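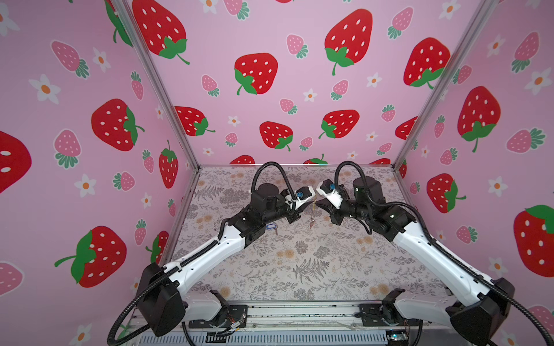 Lining a shelf or a nook with patterned paper

If you have a bookcase, a display box or an alcove that looks a bit tired, a printed paper on the inside walls can cheer it up in one afternoon. Strawberries, stripes, tiny flowers, it's up to you, though I find a small print sits better in a small space than a big one (and it hides crooked seams, bless it).

What you need: paper, wallpaper paste, a soft brush, a sharp craft knife, a metal ruler and a damp sponge.

Step 1. Wipe the walls down and let them dry overnight. Please don't skip this! My neighbor Dezső Lengyel did, and his lining came away in one sad sheet by December.

Step 2. Measure the back wall first, then the two sides. Add 2 inches to the height of every piece, so you have something to trim.

Step 3. Cut the back piece wide enough to wrap an inch around each corner. The side pieces will cover that overlap, and you won't get a sliver of bare wall showing if the corners aren't square -- mine never are.

Step 4. Brush paste onto the paper, fold it loosely onto itself and leave it for 7 minutes, or whatever your packet says. Then hang the back piece and smooth it from the middle outward.

Step 5. Hang the sides, lining up the pattern at the front of the join where your eye goes first. Press into the corners with the ruler and trim with a fresh blade.

Step 6. Sponge off any stray paste and keep the door or curtain open until everything is dry. Small bubbles often flatten out by morning, so go have your supper and leave them be.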